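About Us

Remdale Cooking School. Evening and weekend classes, Prarkwood, upstairs from the old Hirano tile shop. Buzzer says Graltia, ignore that, it's the landlord.

Who we are

Small school, started by Damián Bermúdez after a long run in hotel kitchens. Wanted to teach people who cook at home and are sick of the same four dinners. First term was soups and one bread. Now it's a full calendar: knife skills, weeknight fish, beans and rice, pickling, pie crust, a sauces course that always fills first.

How classes run

Up to 8 people per class. You cook, you eat, you take the leftovers. Aprons are here, bring your own containers with lids that fit. Classes run a little over 2 hours, sometimes longer if the dough is slow. Closed shoes please.

No grades, no certificates. Recipes go home on paper, and if you lose yours just email and we will send it agian.

What we care about

Salt early. Taste often. Sharp knives. Cheap cuts done well. We buy produce the morning of class so the menu can move around a bit, and if the leeks look sad you'll be making something with cabbage.

Allergies: tell us when you book, not at the door. We can work around most things. Shellfish class obviously not.

Prices

Single class $39. Full sauces course $382, ingredients included. Refunds up to the day before, after that we can move you to another date if theres room. 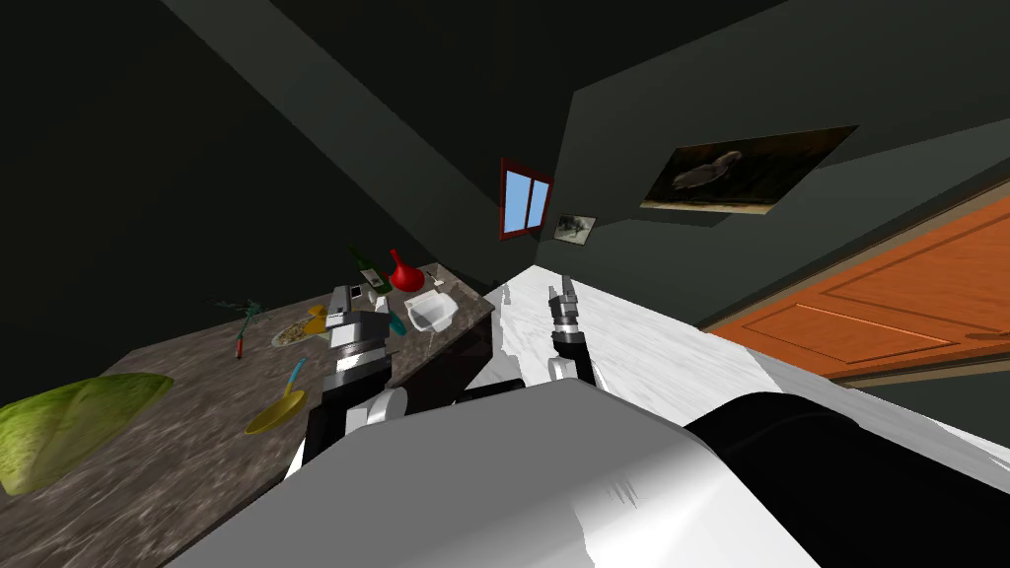

Dark marble countertop, bottles and containers out.

Coming up

February calendar is nearly done. Pickling is back, so is pie crust, plus a new one on dumplings that Damián has been testing on his neighbors. Kids' class is on hold until we find a second teacher. If that's you, write to us.

Parking is behind the building, entrance off the alley. Stairs only, sorry, no elevator yet.

Page updated 2026-01-26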